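Junpei Iwasaki has slept in the same hotel chain more nights than in his own bed this year, and he isn't complaining. Much. He tunes pianos. Concert halls mostly, some churches, a school now and then if it's on the way. We caught him on a Sunday, between a morning tuning and a matinee, coffee going cold.

How does a person end up doing this? "Bad pianist," he says. "Good ears, bad hands. My teacher was kind about it. She sent me to a man named Kohlhase who had a workshop behind a tire place, and I swept floors for him for a year before I touched a tuning pin."

Kohlhase's is still there. Iwasaki is now one of four on the road for them, with a van and a route that runs out to Windent and back, twice a season. October is the worst month. Heating comes on, the air dries out, every piano in the territory drops at once and everybody calls the same morning. 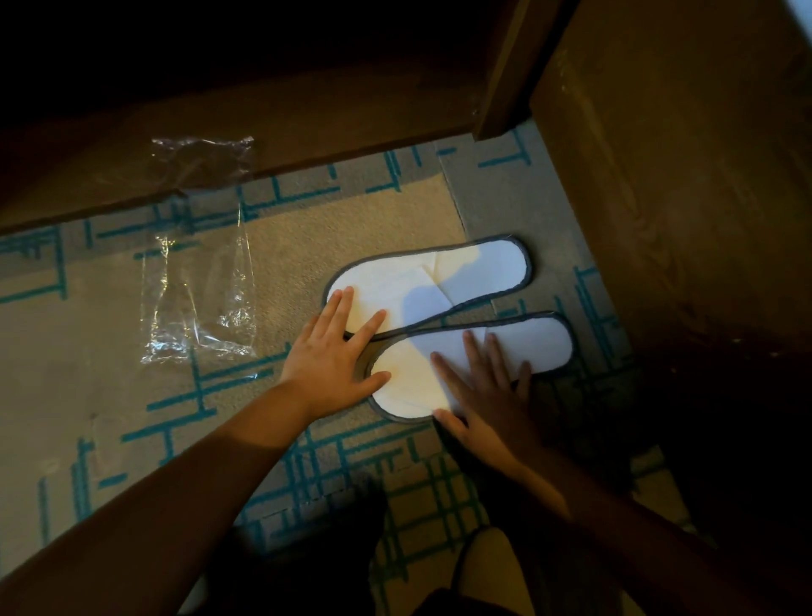 Issue 20 | Page 20

So, the road. He packs light, except for the tools, which are not light. One case for levers, mutes, felt, wire. A second for what he calls the just-in-case stuff. Clothes get whatever room is left.

"First thing in the room, shoes off. I've been on a pedal all morning, on my back under the thing half the time. Then I sit and don't listen to anything. No TV, no music. My wife calls and I ask her to text."

Is it the listening that wears you out? He thinks about it. "It's the deciding. Each string, is that it, is that it. You go past it and come back. By the top octave I've made so many tiny decisions I can't pick a sandwich."

He won't say which hall has the worst piano. He will say which has the worst stairs (Plakness, the old theater, no elevator to the stage). The best instrument on the route is in a church basement there, two streets over, used for choir practice and covered with a bedspread. Nobody has offered to buy it. He hopes they don't.

Electronic tuners? He carries one, a Pronex, and uses it to set the first note and to settle arguments. "People like to see a screen. I get that. But the piano is not a chart, every one of them is a little bit off from what the math wants, and you have to go with it." Younger tuners use the thing for everything and do fine work, he adds, so don't print that he's against it. Noted. 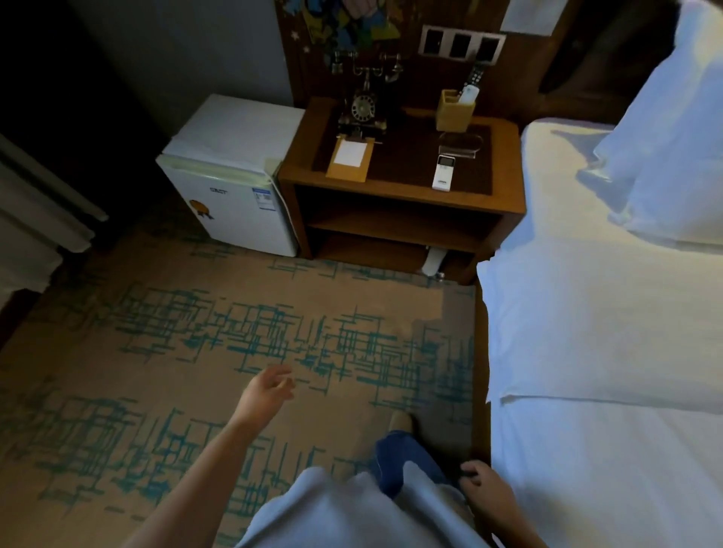 Bed, nightstand, small fridge.

He charges extra for late nights and nothing for waiting, wich his boss thinks is backwards. Some 400 pianos are in his notebook, each with a page – the hall, the maker, the sticky keys, who has the key to the side door. He keeps it on paper. Lost a phone in Windent once and that was enough.

We asked about history, because people always do, the 1709 question, was that really the first piano? He shrugs. "Maybe. Depends who you read. I'd like to have tuned it. Smaller job – fewer strings."

Any advice for someone starting out? Learn to replace a string before you learn to tune one. Wear ear plugs in the van. Don't book two halls in a day, ever, even when they're close, even when they they beg. He booked two halls today. The second starts at 1:30 and he still hasn't touched the coffee.

"Is that clock right?" he says, and goes looking for his lever case.

Contact the editors | Copyright, all rights reserved | Back to top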